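Estimated tax payments when your income is uneven: a talk with a preparer

The tax office on the second floor of the Grelwood building in Iltstead handles mostly people who work for themselves. One of its preparers, who asked to be left unnamed, spends a good part of every winter explaining estimated payments to clients who have never made one. We sat down to talk about who has to pay during the year, how to work out the amount, and what to do when the income comes in lumps.

I started with the question she hears most, which is why the bill in April is so large.

"People leave a job where tax came out of each check," she said. "They go out on their own, and the whole payment lands in their account. It looks like theirs. A part of it was never theirs, but it sits there next to the rent money and it gets spent."

The federal system expects tax to be paid as income is earned. An employer takes care of that through withholding. A self-employed person is supposed to send in payments four times a year, and those payments have to cover both income tax and self-employment tax. The second one catches new clients more often than the first.

"They've looked up their bracket," she said. "They set aside that percentage and feel good about it. Then I show them the self-employment tax on a separate line and they ask me what that is. It's Social Security and Medicare. You used to split it with your employer, and now you're paying both halves."

I asked how much a person should put away. She doesn't like giving one percentage to everybody. She would rather see last year's return, a profit figure for this year so far, and a note of any other income in the household. If a client refuses to do any math at all, she tells them to open a separate savings account and move part of every deposit into it the same day.

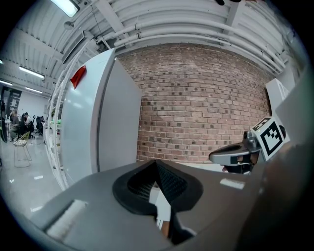

Khan disagreed on the separate account, saying it gives people a false sense that the tax has been dealt with when no payment has gone in. A balance in savings doesn't stop an underpayment penalty. Better, in that view, to send money to the government as it comes in and keep a record of each payment.

The preparer didn't argue much with that. You can pay more often than four times a year, she said, and some of her clients pay monthly. What matters is that enough has been credited by each due date. She still likes the account for people who can't predict their next month, because money sent in early can't easily be pulled back if a client cancels a job.

The due dates themselves cause trouble. They are called quarterly, but the periods aren't all three months long. The payments for a calendar year usually fall in April, June and September, and then in January of the next year. A person who marks off every third month will miss at least one of them.

"June is the one," she said. "They paid in April, they figure July. I get the call in August, and by then it's two months late."

She also sees confusion about 31st December. Clients on the cash method often think an invoice counts as income for the year they wrote it. In general it counts when the money is received or made available to them. A client who finished a job in the fall and was paid in January usually reports it in the later year. The last estimated payment, though, is for the year that just ended, even though it goes in after New Year's. When clients make that payment online they have to pick the tax year, and she has seen plenty pick the wrong one.

I asked her to explain the safe harbor rules in a way that a person could use without calling her.

There are a few ways to avoid the penalty, she said. If you expect to owe less than $1,000 after withholding and credits, you generally don't have a penalty to worry about. Otherwise, you can pay in at least 90 percent of what you'll owe for the current year, or you can pay in 100 percent of what last year's return showed. For people with higher income, the prior-year figure goes up to 110 percent.

"Most of my people use last year's number," she said. "It's printed on a form they already have. Divide by four and send it in. If they have a great year they'll still owe in April, but there won't be a penalty on top of it, and they know it's coming."
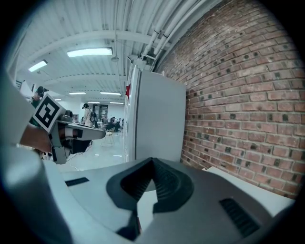
The weak spot of the prior-year method is a bad year. Someone whose income has dropped can end up sending in far more than they will owe, at a time when they can least afford it. The extra comes back as a refund, but only after the return is filed. For those clients she runs the numbers on the current year instead and adjusts after each period.

Then there is the person whose income nearly all arrives late in the year. She described one client, a wedding supplier, who had made almost nothing by spring and then had a very full fall. By default the penalty calculation treats income as if it came in evenly, so a small April payment can look like a shortfall. The annualized income method fixes that by matching each payment to the income earned up to that point. It has to be figured on Form 2210 and filed with the return.

"It's a slow form," she said. "You need income and expenses broken out by period, and if your books are a shoebox you can't do it. For a small penalty I'll tell the client to just pay it. I'm not going to charge somebody $200 in time to save them $8."

She does recommend it when the amounts are larger. The wedding supplier had kept monthly totals in a bookkeeping program called Wosora, and the form took one afternoon.

A household with one regular paycheck has another choice. The employed spouse can ask for extra withholding on Form W-4, and if they file jointly, that can cover the tax on the other's business. Withholding is generally treated as paid evenly over the year, no matter when it was taken out — a useful rule for anyone who notices in the fall that they're behind.

"I had a couple who were short by $2000," she said. "He put it through his last few paychecks. No vouchers, nothing to mail."

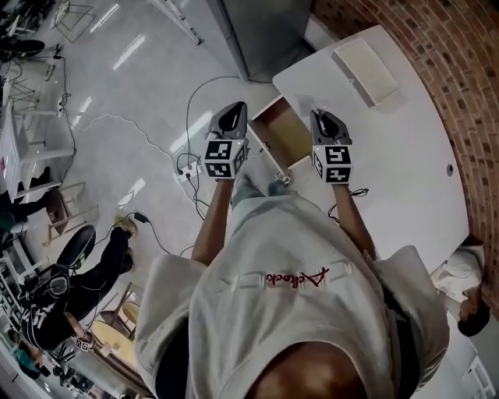 Two hand-held grippers in use at a white table.

Toward the end I asked what she wants clients to bring to a first meeting. Last year's full return, she said, with the state return too. A profit and loss statement, or bank statements if there isn't one. Confirmation of every estimated payment with the date and the year it was applied to. She can't get far on a client's memory of what they sent.

State payments need their own check. Many states with an income tax have their own estimated payments, and their thresholds don't always match the federal ones. Paying the IRS does nothing for the state account.

And if someone has already missed a date? Pay as soon as you can, she said, even if it's only part of it. The penalty works much like interest and grows with time, so there is no reason to hold the money until the next due date comes around. She asks clients to send her the confirmation number the same day they pay.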